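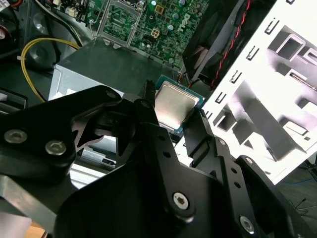 Murkness Robot Open Day: Your Questions, My Answers

Hi, I'm Nayara Portela, and I run the open days at the Murkness workshop in Balel. I get a lot of the same emails before each one (which I love, keep them coming!), so I've put my answers in one place. Last updated 2018-01-17.

What will I get to see?
The main demonstration is a robot arm working inside a desktop computer. We call the project Paroron, and the job it's learning is handling the processor, the little square chip that sits in a socket on the motherboard. The arm picks one up by its edges and carries it over the board to the socket. It sounds tiny, and it is tiny, but people end up leaning in and holding their breath — me too, and I've watched it more times than I could tell you.

How long does a demo last?
Each one runs 10 minutes, and then we take questions until the next group is ready. You're welcome to go around again if there's space.

Does it work every time?
Nope! Please come expecting some fumbles. A processor has to go in the right way around and sit flat, and if it arrives a little crooked the arm has to back off and have another go. We leave the misses in. I think they're the best part, and kids always cheer louder for the second try.

Why did you pick such a fiddly job?
Partly because it's fiddly! A big box on an empty table is pretty forgiving. A computer case has walls, cables hanging across the way, memory slots right beside the socket, and a metal load plate that has to be up before a chip can go in. The gripper needs to get past all of that without bumping anything. The other reason is that old desktops are easy to find, and we had a closet full of them.
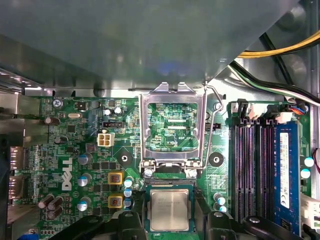
Each board is laid out its own way, too, so what the arm has picked up on one model only gets us partway on the next. Swapping to a different computer usually means a few slow days for us, with plenty of coffee.

How does the robot see what it's doing?
There's a small camera at the gripper, so it gets a close-up of whatever it's reaching for. We put that view on a screen by the door, and it's the spot I'd head for first. From the visitor line you mostly see the arm's elbow, but on the screen you can see the chip between the fingers and the socket coming up to meet it.
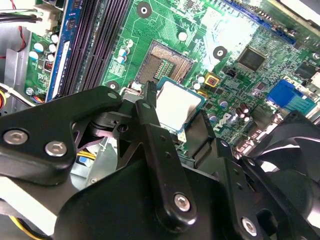
Paroron's view of the job: processor in the gripper, with the empty socket right beside it.

Can I touch anything?
The arm, no, sorry. There's a tape line on the floor and we ask everyone to stay behind it while the power is on. But we have a hands-on table with two dead motherboards and a tray of retired processors, and you can try seating one yourself. Fair warning: the pins in some sockets bend if you look at them funny, so we only put out boards that are past saving.

Is it OK for kids?
Yes, bring them! The noise is low and nothing flashes. Smaller ones may want a step stool to see over the table, and we keep two by the coat rack.

Do I need a ticket?
It's free, but please book a time. In December we had 670 people come through and the hallway got really squishy, so now we let groups in by time slot. If you can't make yours, drop me a line and I'll move you.

Where do I go?
Come in through the Greenwood Street door and follow the orange arrows. The front entrance has steps, Greenwood doesn't, so it's the easier way in with a stroller or a wheelchair. Parking is on the street and fills up early.

Can I take pictures?
Sure, just keep the flash off near the arm, as it can throw the camera.

Can I bring my broken computer for you to fix?
I get this one every single time, and I'm afraid the answer is no. But if you've got an old desktop you don't want back — yes please! Take the hard drive out first and leave the rest with me at the front desk.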